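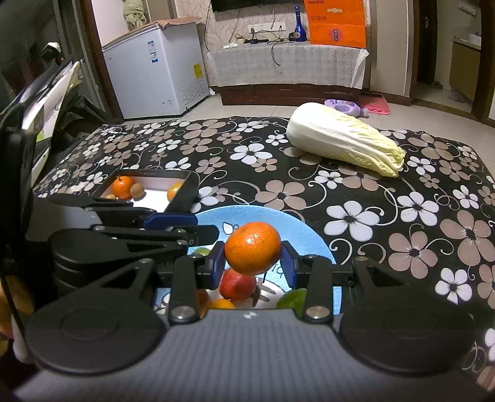 The Windbridge Duct

Catinca Stoica had the printer on the floor again because the bench shook. It was a Monden, the older kind with the belt that squeaked at the back left corner, and she had owned it long enough to know which sounds mattered.

The duct she was printing was version 8. Version 7 had blown air on the nozzle and cooled it until the heater gave up. Version 6 had melted.

"You could buy one," said Nuria Cifuentes from the doorway. She rented the other room and worked nights at the Windbridge sorting office.

"They don't make one for this head."

"They make a whole printer, though."

Catinca checked the first layer with a flashlight. It was down flat, all the way around the skirt. She sat back against the wall and opened the laptop.

The original file had come from a man who signed himself Otik. He had posted it in December, with one photo and two lines of instructions, and then answered questions for a week. After that, nothing. The thread was 438 posts long now and most of it was people asking each other whether he was coming back. A user called Dinu had taken over the drawings and moved the screw holes, which broke the fit for everyone except Dinu.

She had gone back to Otik's file and measured from there. The outlet was too wide. She had narrowed it by 2 mm on each side and tilted it down, and the walls were now so thin that she had to print them slowly.

"How long?" Nuria asked.

"Until you get home."

Nuria went to work. Catinca ate toast standing up, slept for a while on the couch, and woke when the fan changed pitch – the print had finished and the bed was cooling. She waited until it let go by itself. Then she cleaned out the screw holes with a small drill bit, bolted the duct on and plugged in the fan.

She held a strip of tissue under the nozzle. It bent away evenly on both sides.

She set the hotend to heat, turned the fan all the way up and watched the number. It dipped, came back and stayed.

When Nuria came in, still in her coat, Catinca was typing. She had written a long post about wall thickness and deleted most of it. What was left was the file, the screw sizes and a line at the bottom: Otik, if you read this, your holes were right.

"Does it work?"

"Yes."

"So you're done."

"With the left one," Catinca said, and put the flashlight back on the bed.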